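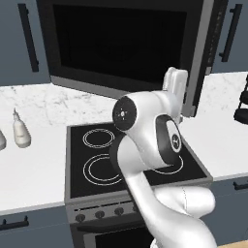 Abenezer Abdella wrote to me after the last session to say that reheating rice can't be a serious topic for a food safety course, as his family has done it every night for years and they're all fine. I'm glad they are! But I'm keeping it in, and it's where we start this week.

## Week 4: rice, leftovers and the big pot problem

The culprit is *Bacillus cereus*. It lives in soil, it gets onto grain, and it forms spores that sit happily through boiling. So your rice comes off the hob cooked, delicious and still carrying spores. Leave it out in a warm kitchen and they wake up, multiply and (some strains, anyway) make a toxin that causes vomiting. Reheating won't rid you of that toxin, however piping hot you get it. I want you all to remember this bit – the damage is done while the rice is standing about on the side.

**What I'd like you to do at home**

- Get cooked rice cooled and into the fridge within an hour.
- Spread it on a wide tray first. A deep tub stays warm in the middle for ages.
- Eat it within a day, and reheat it once only.

### The big pot problem

Same story with stews and stock, only slower. I used to run the kitchen at the Greenwood day centre, and we made soup in a pot so big I could barely lift the lid. It went into the cold room at four in the afternoon and was still lukewarm when I came in the next morning (yes, we threw it away, and yes, I was cross). After that we split everything into shallow pans.

The maths is simple enough. Heat leaves through the surface, so double every side of a pot and you have eight times the soup but only four times the surface. Keep that in your heads for the exercise on page 16 of the workbook.

### Microwaves

They heat unevenly, so stir halfway and let the food stand for the time on the packet. If you've got a probe, use it: 75°C in the middle is what we're after. Wipe the probe before and after, please. I've seen things.

### For next time

Read the Pidetti case study, which is short, and have a go at the cooling log. Write down the time the food came off the heat and the time it went in the fridge. Bring your real numbers, even the embarrassing ones – mine from June will be up on the board too.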